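Vanport Riff Archive

A dataset of heavy metal demo recordings, mostly from bands that broke up before the tape was finished rewinding. Release 3, Jun 11, 2026.

What's in it

Each entry is one song, ripped from cassette, with a text file giving band, lineup, tuning and subgenre. There are 1944 songs in this release. Subgenre labels were assigned by ear, and we ended up with 26 of them. "Blackened" appears in more of those than it should. Bands who wrote to argue about their label got a second label.

Known problems

Faka is listed as two bands. One played doom, the other played the same doom faster with a different drummer, and neither will admit to the other. Side B of the Girnov demo runs slow. We corrected the pitch once, the band said it had always sounded like that, and we put it back.
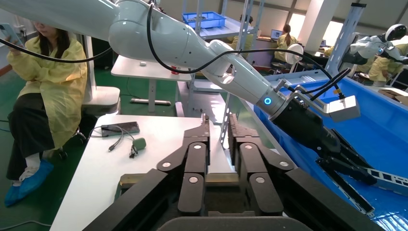 White arm with a blue ring light near the wrist, a black gripper at its end and another at the bottom center.

Vocals are not transcribed. Two of us tried with the Grabner tape and came back with different languages.

Layout

audio/ holds the songs as FLAC
notes/ holds the text files, same names as the audio
covers/ holds scans of the inserts, where the logo can be read or guessed at

Use

Free for research and for annoying the neighbors. Ask the bands before you sell anything. Corrections go in the issue tracker, one per issue, and please say which Faka you mean.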